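Against the perfect loaf

14 July 2022

925 shares | 50 comments

I have been baking bread at home for long enough to be suspicious of anyone who tells me it is easy. I am just as suspicious of anyone who tells me it is hard. Both camps seem to have something to sell, and lately it is the same thing: a starter in a jar with a name on the lid.

In January I gave in and bought the Kemwood starter kit. You get a pouch of dried culture, a glass jar, a rubber scraper and a booklet that uses the word "journey" on two facing pages. The booklet says the culture has been kept going for generations. Perhaps it has. Flour has wild yeast in it already, and if you leave flour and water on a shelf and feed the mix every day it will sooner or later start to bubble, whether or not it came with a family tree. I made one from a bag of rye alongside the posh one and baked the same loaf from each. I couldn't tell them apart. Neither could anyone at my table, and they had been told there was a difference and were trying hard to find it.

The loaves were good, I'll give them that. My complaint is with everything that gets piled on top.

Take the feeding. Plirkmont, whose baking newsletter I read mostly to argue with, would have you feed a starter morning and night at a set temperature. I keep mine at the back of the fridge behind the mustard and remember it when I want bread. It goes grey on top and smells of nail varnish. I pour off the liquid, give it flour and water twice, and it comes back. If it were half as delicate as the newsletter makes out, our great-grandmothers would have lived on porridge.

Or take the folding. Every recipe now wants four sets of stretches, half an hour apart, which ties up an afternoon. I have skipped two of them, and once all of them, and the bread was a bit flatter. We ate it with soup.

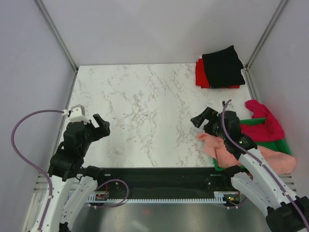 The trouble with holes

Somewhere along the way a good loaf became one full of big holes. I don't know who decided this, but I doubt they were having marmalade. An open crumb looks lovely cut in half and held up to a window. On a plate it is a device for getting butter on your sleeve. I want a slice that holds a fried egg, and for that you need a wetter dough than the old tin loaf but a good deal drier than the soup everyone is being urged to wrestle with.

Sourdough Sin, a forum I look in on, has 1247 replies under a single question about crumb, and a fair number come from people who feel they have failed. They have made bread! It rose, it browned, they could have had it for lunch, and instead they are asking strangers what went wrong.

I don't want to be unfair. Weighing your flour is worth doing. A hot lidded pot does give a better crust, though the plain Bestden casserole I already owned does it as well as any I've tried. And there is pleasure in fussing, if fussing is what you like. What I object to is fussing being handed out as the entry fee, so that a person with a job and one free evening decides bread isn't for them.

My own loaf this week was lopsided and tasted fine. The rye starter made it. The expensive one is still in the fridge, and I have put off feeding it again.

50 comments | Share this

Contact | Copyright 2022 | Back to top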